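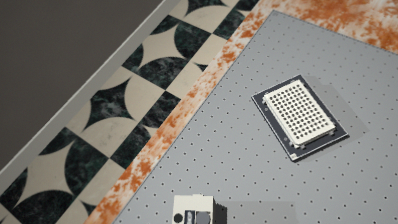 Evaluación del paquete de simulación Jinedora para manipulación de microplacas

El presente informe recoge la valoración del entorno Jinedora, distribuido por Ristodis, realizada por la unidad de automatización del centro Clusivura durante el mes de junio. La evaluación fue dirigida por Usha Kurian y revisada por Doaa Amrani. Su finalidad era determinar si el producto resulta adecuado para ensayar rutinas de laboratorio antes de trasladarlas a los equipos físicos.

El paquete incluye una biblioteca de escenas, un editor de disposición de mesa y un módulo de control para uno o dos brazos. Se suministra por licencia anual, con un máximo de 10 puestos por centro. La instalación se completó en una mañana y no requirió asistencia del proveedor. La documentación está redactada en inglés; existe una traducción al español, si bien los capítulos relativos a la calibración permanecen sin traducir.

La escena utilizada en las pruebas parte de una mesa con panel perforado sobre la que se disponen una microplaca en su soporte y un dispositivo auxiliar de pequeño tamaño. El editor permite desplazar y girar cada elemento por separado, así como sustituir los materiales de la mesa y del suelo. Esta última función se consideró de utilidad para comprobar si los algoritmos de visión propios dependen en exceso del color del fondo.
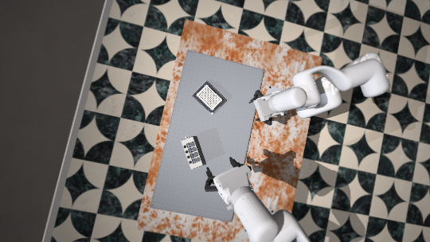
El trabajo coordinado de los 2 brazos constituye, a juicio de esta unidad, el aspecto más logrado del producto. El planificador reparte el espacio común y detiene uno de los brazos cuando las trayectorias se aproximan. Se ejecutaron 65 ciclos de aproximación y retirada, sin colisiones entre brazos. En casi 50 de ellos la pinza alcanzó la posición prevista al primer intento; en los restantes fue necesario repetir la maniobra, por lo general a causa de una orientación incorrecta de la muñeca.

Se observaron, asimismo, varias deficiencias. El contacto entre los dedos de la pinza y el borde de la placa se resuelve con un modelo simplificado que no reproduce bien el deslizamiento. El cambio de vista ralentiza la ejecución en equipos sin tarjeta gráfica dedicada. El registro de incidencias emplea códigos numéricos cuya tabla de equivalencias solo figura en el anexo C del manual, y la exportación de trayectorias al controlador Kuhlmann del centro exigió corregir a mano la unidad de los ángulos. Ristodis ha sido informada de este último punto y ha comunicado su intención de subsanarlo en la próxima actualización.

En cuanto al servicio, las consultas remitidas por correo recibieron respuesta en plazo razonable. No se contrató la formación presencial, por lo que no se emite valoración al respecto.

Se recomienda la adquisición de la licencia para tareas de planificación y para la formación inicial del personal técnico. No se recomienda su empleo como único medio de validación de rutinas de agarre, que deberán seguir comprobándose en banco. La renovación quedará condicionada a la corrección del módulo de exportación.

Clusivura, Unidad de Automatización | Contacto | © Clusivura. Todos los derechos reservados | Volver arriba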